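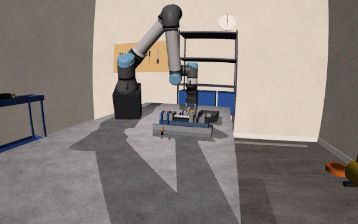 The arm does the small parts now

Posted 2021-11-03

Kerstin Stöcker has worked at the Prorkano plant in Levdale for 19 years, most of them in assembly. She started on the packing bench, moved to the hand assembly of flow valves, and now leads the group that builds the Marchand, a small valve that goes into commercial dishwashers. In March her group got a robot arm. It takes small parts and sets them into a fixture, one valve at a time, and it does what used to be the dullest job in the building.

We talked in the break room at the end of her shift, and later she asked two of her coworkers to join us.

"I should say first that I didn't ask for it," Stöcker said. "I asked for another person. I had been asking for another person for a long time."

The plant had trouble filling the job. The first station on the Marchand line is where the spring, the seat and the seal go into the body, and the parts are small enough that most people do it with tweezers or learn to manage with their fingernails. New hires were put there because it was easy to teach. It was also where they quit. Stöcker said she could usually tell by the end of the first week who would be gone by the end of the month.

"It wasn't hard. You could learn it in 15 minutes. But then you did it all day, looking down, and your neck hurt and your thumbs hurt. I did it myself when we were short. I'd go home and not want to open a jar."

A good day on that station, by hand, was 700 valves. That's still the target. Stöcker said people are often surprised when she tells them the arm isn't faster than her best assembler was.

"It's slower, if you put them side by side for an hour. It picks up, it goes over, it comes down, it waits. You watch it and you think, come on. But it doesn't go to lunch, and at the end of the day it's doing the same thing it did in the morning. So we make the number. Before, we made the number on the days when the right person was there."

The work was set up by Cendora, an integrator that the plant had used before for a packaging line. Lucian Vasiliu was their technician on the job. He spent a good part of the spring at the plant and still comes by when there's a change to the product. He told me the arm itself was never the hard part.

"Everybody looks at the arm," Vasiliu said. "I spend my time on the fixture. If the body sits a little bit crooked, the gripper comes down straight and the part goes in crooked or it doesn't go in. A person feels that and turns it a little. They don't even know they did it. I had to find all the places where the people were turning it a little."

To do that he sat beside the station and watched. He asked the assemblers to say out loud what they were doing, and Stöcker said this was funny for the first morning and then useful. One of the things that came out was that everyone on the line had been giving the seal a small push with the side of a finger before the seat went on. It wasn't in the work instruction. No two people had been taught it by the same person. Vasiliu added a press step, and most of the leaks they had been seeing in the first weeks went away.

"I wrote that instruction," Stöcker said. "I did the push too. I never put it in."

The person whose day changed the most is Chaminda Ranasinghe. He was on the first station when the arm came, and he is now the operator for it. He brings the trays of parts, clears faults, swaps the fixture when they switch from one valve size to the other, and checks the pieces that come off. He had no background in machines. He had worked in a hotel kitchen before Prorkano.

Ranasinghe said he had assumed he was being replaced. "They told us in a meeting that no jobs were going. They say that in every meeting like that. So I started looking around. I had an interview somewhere else, I won't say where."

What kept him there was mostly the training. Vasiliu needed somebody at the station who could restart the cell without calling Cendora each time, and Ranasinghe was the one standing next to it. He learned how to jog the arm by hand control, how to read the fault list, and how to move a taught point by a small amount and write down that he had done so. The last item, he said, took him the longest to get used to.

"At first I fixed it and I didn't write it. Then the next shift fixed it back. Then I fixed it again. Lucian came and looked at the points and asked me who was fighting."

He is paid more than he was, by a step on the plant's scale. Stöcker pushed for two steps and got one. She isn't finished with that subject.

"If the cell stops, he's the one they call over. If a bad batch gets out, they'll want to know what he checked. That's a technician's job. They're paying him as a senior assembler because that was the box they had. I've said this to my manager, so I can say it to you."

I asked both of them whether the work was better. Ranasinghe thought for a while.

"My hands are better," he said. "The day is longer in some ways. When I was putting in the springs I could talk to people. I could listen to music, one ear, that was allowed. Now I have to listen to the machine. There is a sound when the gripper closes on nothing, it's a different click, and I hear it before the screen says anything. So no music."

Talking is the thing that comes up most when Stöcker asks people how it's going. The first station used to face the second one. The assemblers sat across from each other and passed the trays over. When the cell went in, the second station was turned and moved down the room, and the person there now has the back of somebody else's chair to look at. Nobody had drawn it that way on purpose. It was where the floor space was.

"I should have caught it," Stöcker said. "I was looking at the drawing for how the parts move. I checked that we could get a cart through. I didn't look at who sits where."

She has asked for the second station to be turned again, and the answer so far is that it can be done when the line is down for maintenance.

There were other problems early on. The parts came from the supplier in bags, as they always had, and a person can reach into a bag. The arm needs them laid out. For the first weeks Ranasinghe spent much of his shift filling trays by hand, setting small parts in place so that a robot could pick them up and set them in another place. He said this was the low point. Some of his coworkers thought it was very funny, and he could see why.

The supplier now ships the seats in trays. The springs still come in bags, and they still tangle. Vasiliu has tried a feeder for them and took it out again when it jammed. He plans to come back with a different one.

"Springs are bad," he said. "I don't like any job with springs."

Stöcker keeps a notebook of stops, with the time and what was done, although the cell makes its own log. The log says what the machine noticed. Her notebook says things like "tray upside down" and "body from old mold, flash on the rim." She reads it through with Ranasinghe when there's time, and they decide what to bring up with Cendora and what to deal with themselves. Some of what they've changed is very plain. There is now a notch on the tray so it only goes in one way. Bodies from the old mold are kept apart and are still assembled by hand.

That hand work is something she wants to protect. When the cell is down, somebody has to be able to do the first station the old way, and people lose the knack of it quickly. She now puts everyone in the group on hand assembly for part of a shift now and then, including Ranasinghe. He's slower than he was. He didn't like finding that out.

"You think you will always have it," he said.

I asked Stöcker whether she would want a second arm. Management has brought it up for the end of the line, where the finished valves are tested and boxed. She said it depends which half they mean. Boxing, yes. The testing bench is run by Luminița Preda, who can pick out a bad valve from the way it sounds when air goes through it, often before the gauge settles, and Stöcker doesn't want to give that up for the sake of a tidy floor plan.

"They'll say the gauge is what counts, and on paper it is. But she's the one who told us about the seals. The gauge was passing them. She said they sounded wet."

She has asked to be in the room this time before anything is drawn. She would also like Ranasinghe to be there, and somebody from the second shift, who heard about the first cell mainly by walking in and finding it. The plant manager has agreed to the first request. On the others, she was waiting to hear back when we spoke.

She still hasn't got the extra person. The position was taken off the list when the arm was approved. She put in for it again last month, under a different job title, to cover the springs.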